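6/12/20

Splay again on the white ABS covers. Silver streaks fanning out from the gate, worst on the right-hand cavity, visible under the bench lamp at a low angle and hardly at all straight on. It started some time on the night run. The sheet has "slight marks" written against it and nothing else, no shot number, so the whole of the night's output is in quarantine until it can be sorted.

Checked the easy things first. Dryer set point correct. Dryer display correct. Hopper lid seated. Melt temperature by needle probe into a purge puddle was 223, against a controller reading a little lower, and that has been the offset on this press since the barrel was changed. Back pressure as per the setting sheet. No drool at the nozzle. Screw recovery steady, cushion steady.

The resin is the new Ernholm lot. Certificate says the melt flow is inside range, and I have no reason to doubt it. Two of the bags on the pallet had split seams, taped by someone before they reached us or after, I can't tell. Pulled both. Sample from the dryer throat went through the moisture analyser and came back high, well over what I'd accept for an appearance part. So the display is telling me what the air is doing and the pellets are doing something else.

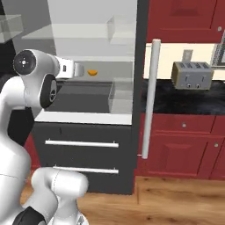 Gloss white is a poor colour for forgiving anything. On the dark grey textured base we run the same resin with the same moisture and the customer never sees it, as the grain scatters the light and the streak goes with it. A smooth curved white part has nowhere to put a flow mark. The finish on the robot arm reaching into the fridge is the type I mean, all rounded links and gloss, with the black joint caps set against it so the eye goes straight to the white alongside. Our covers have the same sort of radius near the gate, and the splay sits right on it. Polishing won't fix it, and painting over it costs more than the part.

Found the cause, or most of it, after lunch. The desiccant bed changeover valve on the dryer isn't travelling fully, so one bed does most of the work and never regenerates properly. Dew point at the inlet climbs through the cycle, then drops back, and if you happen to look at the right moment it looks fine. I stood there with the handheld meter and the notebook until I had a full cycle down. The drift is plain when it's plotted. Valve actuator is a Cosus unit and the spare in the store is for the older flange, naturally. Ordered the correct one through the Clonoldale counter. They quoted an arrival before the Christmas shutdown and wouldn't commit to a day.

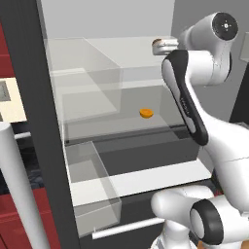 Robot arm at the open fridge, small orange item inside.

Interim measures. Moved the white job onto the small spare dryer, which is sound but undersized, so throughput sets the limit. It needs 8 hours residence to get the pellets where I want them, meaning the press idles unless we stretch the cycle. Stretched the cycle. Regrind held at 2 per cent on the white, virgin only for the first hour after any restart. Purged the barrel before changing over and scrapped the purge.

Shots after the change were clean on the left cavity straight away. The right took longer. I suspect the vent on that side is partly blocked and was making a marginal condition worse. The tool is due at Ajayi for a clean and a new ejector sleeve in any case, and I've added the vents to the job card with a request to measure the depth before and after. Last time they came back polished and no deeper.

Order outstanding is for roughly 2000 covers. At the longer cycle that's achievable before shutdown with no further stops, which is optimistic. Sent a note to the customer's quality desk with photos of good and bad parts and asked whether the faint marks inside the clip area are acceptable, seeing that face is hidden after assembly. No answer yet.

To do: ring about the actuator. Sort the quarantined bins under the angled lamp. Rewrite the setting sheet so dew point is logged across a full bed cycle and not read once at start of shift. Return the two split bags. Get a cap for the handheld meter, the old one has gone down behind the compressor.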